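Last updated: December 2022

Progress report to Zeteo: Halletti snack corner

In November we continued the trial of the snack table. The basket and the display stand stay on the same table — visitors asked for this.

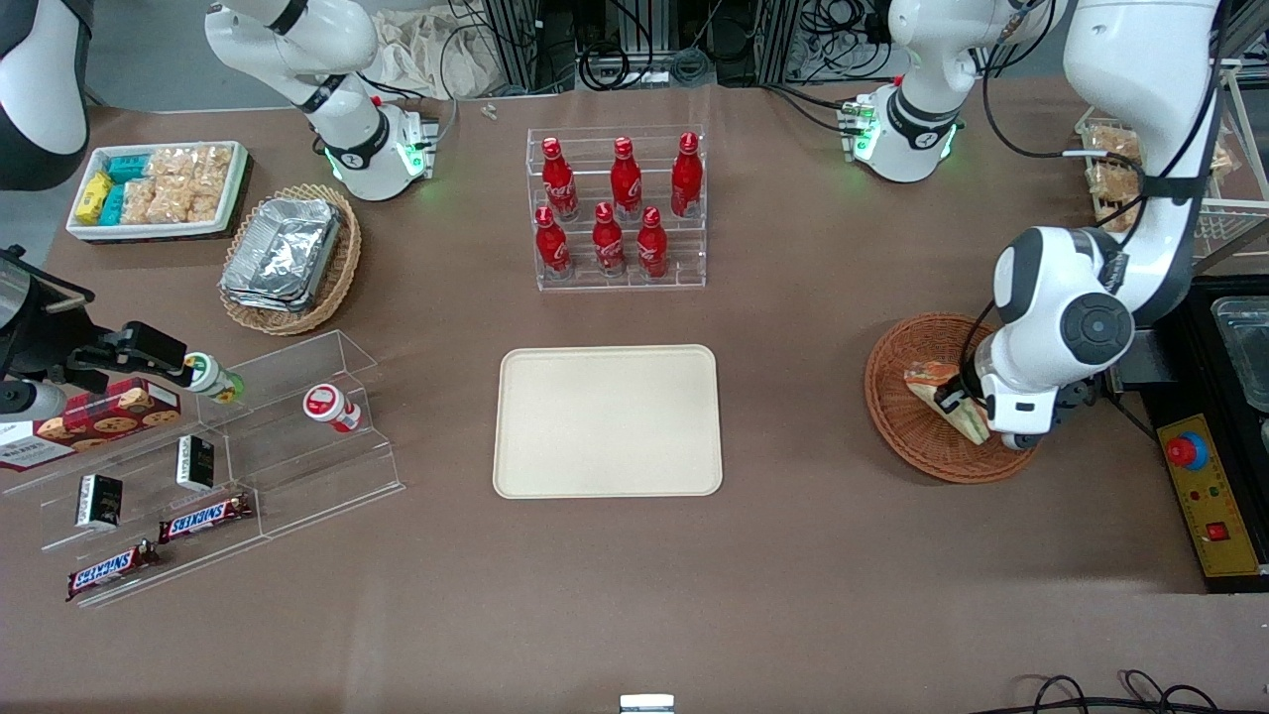

The grant paid for 145 sandwiches, and 9 were left over. We will order fewer next month.
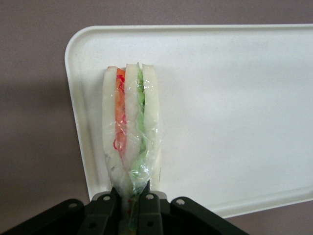
Wrapped sandwich and white tray.

The chocolate bars remain on the clear stand, on separate steps.
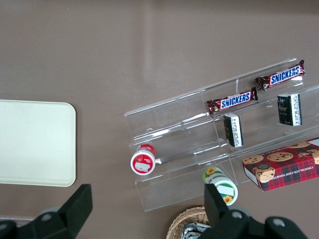
Zawadi Nzioka
Project Coordinator, Halletti

We ask to keep the present budget until the trial ends.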